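Working Papers > Household Textiles > Pattern and Upkeep > Section 4

Reading time: 19 minutes (whole paper)

4. What busy cloth does to a table

4.1 Where the notes came from

I should own up straight away to being a plain-cloth person. I grew up with a cream tablecloth that came out for visitors and went back in the drawer the moment they'd gone, and I started this part of the study fairly sure that printed cloth was a bit of a cheat. Bright swirls, big flowers, copies of famous paintings: I thought people bought them to hide the gravy. Some of them do, and they told me so very cheerfully! But the notes people sent back are a good deal odder than that, and I've had to change my mind on several points, which I'll try to flag as I go.

The way we gathered the notes is set out in Section 2, so I'll be quick. People in Gernbridge and in the villages up Jaddale were given a small pad of cards and asked to fill one in each time they put a cloth on a table, took one off, washed one, or decided against doing any of those things. (The last kind turned out to be the best reading.) We got 747 cards back. Of those, 730 could be read well enough to use, and the rest had either been written on in felt pen and then left out in the rain, or gave no clue which cloth was meant. Each household could enter up to three cloths. I didn't go into the houses while the cards were being kept, although I did visit plenty of them afterwards, and I drank a lot of tea.

We had no rule about what counted as a tablecloth, and I'm glad. If it was made of fabric and it lived on a table, it was in. That let in old curtains, a bedspread, wall hangings, a flag, several throws and something its owner called "the tapestry", which had come from a Dradlow seconds sale and was meant for a wall she no longer had.

4.2 Noticing marks

The first thing I wanted to know was simple. Do people with busy cloths wash them less? Well, yes, they say they do. Card after card from the painterly-print owners has some version of "can't see it, won't wash it". One woman in Jaddale wrote "beetroot, but it's gone in with the reds" and left her cloth on for what I worked out to be most of the spring. She was delighted with it.

What I hadn't expected was the touching. Owners of plain cloth look for marks. Owners of busy cloth feel for them. They run a flat hand over the thing before sitting down, looking for a crusty bit or a sticky bit, and they do it so automatically that hardly anyone put it on a card until I asked for it in the second round. Then it was everywhere. A few people do it with a forearm. One man does it with a slice of bread, and I have decided to leave that alone.

So the cloth that hides dirt from the eye seems to push the checking into the hand. I like this finding a great deal and I'd be sorry if it went away under closer study, but I have to say that I only have people's word for it. We never put a marked cloth in front of anyone and timed them. Dušan Machala, who read a draft of this section and was kinder about it than he needed to be, thinks we ought to have done exactly that, with the same mark on a plain ground and on a busy one, and he's right. There's more on this in Section 6.

4.3 Painterly prints in particular

By "painterly" I mean cloth printed so as to look brushed. You can see strokes in it, or what are meant to be strokes, and the colours run into each other instead of sitting inside neat outlines the way they do on a gingham or a repeat floral. Cortés, the shop on the bridge in Gernbridge, has sold this sort of thing by the metre for years, and the owner there was very patient with me. She keeps it at the back, next to the oilcloth, and says it goes to people who came in for something else.

These cloths had their own habits on the cards. They were far more likely than stripes or checks to be left on all the time. They were more likely to be used on a table where work gets done as well as, or instead of, meals: sewing, model-making, mending, homework, the laying out of seeds. And they were almost never ironed. Creases don't show much among swirls, people say, and having now lived with one for a year I can back that up.

Full cover matters here too. A small cloth laid on the diamond, with the corners of the table poking out, reads as decoration, and people treat it as such: they move it before they put anything heavy down. Once the cloth goes right across, it becomes the table. Things are stood on it, pushed over it, dropped on it. Figure 3 has painterly cloth used in this way, as the covering of a working tabletop.

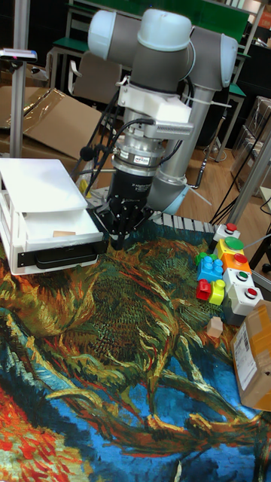
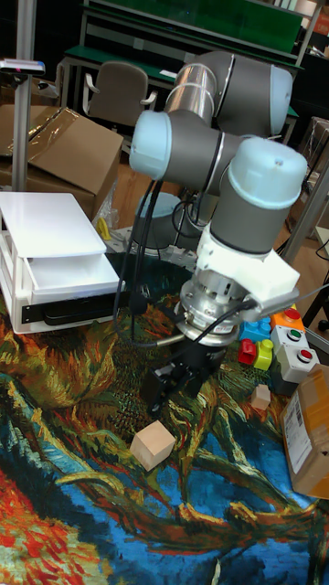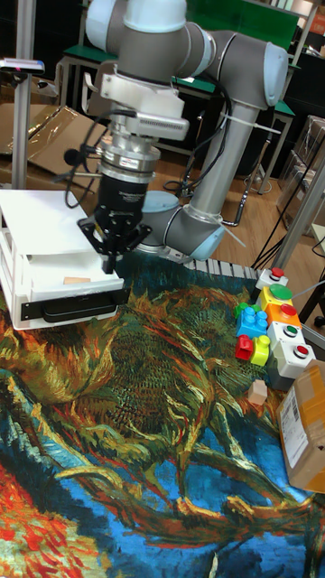
Figure 3. Patterned cloth as the covering of a working tabletop.

I asked people what they called their painterly cloths, because names tell you a lot about how a thing is lived with. Nearly all had a name, and nearly all the names were pictures. "The sea one." "The storm." "Vincent", quite often. Plain cloths were called by colour or by who had given them ("Auntie's white"). Checks and stripes mostly weren't called anything at all! I don't want to build too much on this, but it does look as if a cloth with strokes in it gets thought of as a picture that has been laid flat, and I found myself wondering how long it stays a picture once there are cups on it.

A while, seems to be the answer. Several people told me they have a right way up for the cloth, even on a round table, and turn it back if someone else has laid it wrong. One household had a standing quarrel over this. The pattern had no top or bottom that I could find, and I was shown it from both ends.

4.4 Losing small things

If you ask people with busy cloths what the drawback is, they don't mention taste, or fading, or cost. They say they lose things. Pins, pills, earring backs, puzzle pieces, the tiny screw out of a pair of glasses. This came up so often that I gave it its own heading in the coding, and I'd say it was the one complaint that the painterly people and the big-floral people fully shared.

They have ways round it. A saucer is the usual one. Some keep a tray or a sheet of white card on top of the cloth for fiddly jobs, and a retired watch repairer in Gernbridge has a square of plain blue felt which he puts down with some ceremony. I did ask him why he didn't just have a plain cloth on the whole table. He said then he'd have nothing to look at while he was thinking.

I keep coming back to that answer. My own starting idea treated pattern as a thing that gets in the way of seeing, and so it does, if you've dropped a pin. But people sit at tables for hours, and a fair part of that time isn't spent looking for anything. Quite a few cards mention following a line in the print with a finger while on the phone, or during a long meal, or while waiting for a child to finish eating. Again the hand comes into it. I didn't have a category for this and ended up making one called "wandering", which my colleagues have teased me about ever since.

4.5 Wear, and what gets kept

Last, the washing and wearing out. Painterly prints fade unevenly, more by the window than away from it, and owners of plain cloth assured me this must look dreadful. The people who own them don't seem to mind. Some turn the cloth round every so often, some like the pale end better, and one had sewn a new strip along the worn edge from a quite different print and was waiting (she was still waiting in November 2019, when I last called) for her sister to notice.

I did try to find out whether these cloths last longer. I can't tell you. People remember when they bought a good white cloth and they have no idea when they bought "the storm". The Dradlow seconds carry no marking that would help, and Cortés doesn't keep receipts that far back. What I can say is that when a painterly cloth stops being a tablecloth it tends to stay in the house. It goes over the back of a chair, or under the cat, or round a shrub in April when there's a late frost. Plain white ones were cut up for dusters. I had rather hoped it would be the other way about, given the drawer at my mother's, but the cards are pretty firm on it.

The next section takes the same cards and looks at oilcloth and other wipe-down coverings, where the hand-checking habit changes again.

Related papers
Drawers, chests and the best linen: keeping cloth for visitors
Buying by the metre in Gernbridge
Wipe-down tables: oilcloth in Jaddale kitchens
What happens to old curtains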